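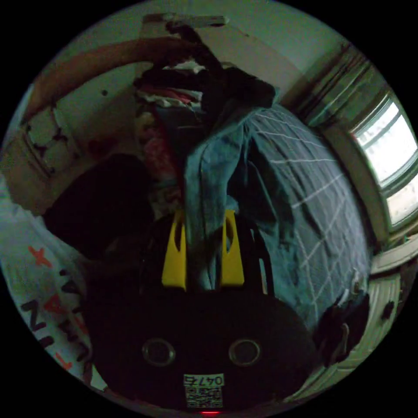 # Why Clothes Crease in a Heap

Cloth is made of threads, and threads are made of fibers. A fiber is a very thin strand. Cotton fibers bend easily, and if they stay bent under a load, some of them keep the new shape. The result is a crease.

A heap of clothing supplies the load. Each garment presses on the ones under it. Air also moves slowly through the middle of a heap, so a damp shirt there takes longer to dry than one on a hanger. Moisture makes cotton fibers easier to bend — a damp shirt creases more than a dry one.

## Sorting on a bed

A bed is a useful sorting surface because it is wide and flat.

1. Move the heap to one end of the bed.
2. Take one garment at a time.
3. Shake it once and lay it flat.
4. Fold the sleeves in, then fold the garment in half.
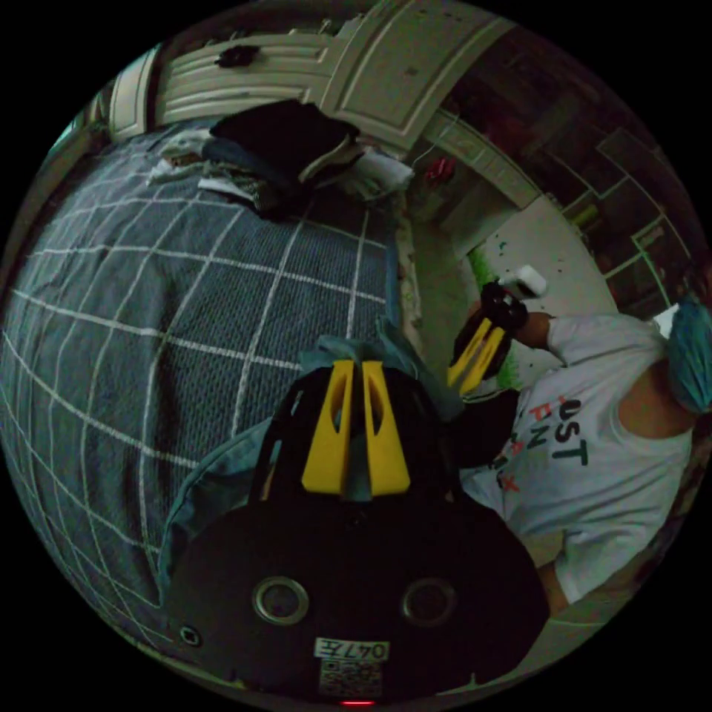 *Clothes piled near the headboard, on a knitted blanket with a grid of white lines.*

Denim is a thick, tightly woven cotton cloth. Fold it separately and put it at the bottom of the stack. Thin shirts go on top.

**Word to know:** *Weave* — the pattern in which threads cross over and under each other.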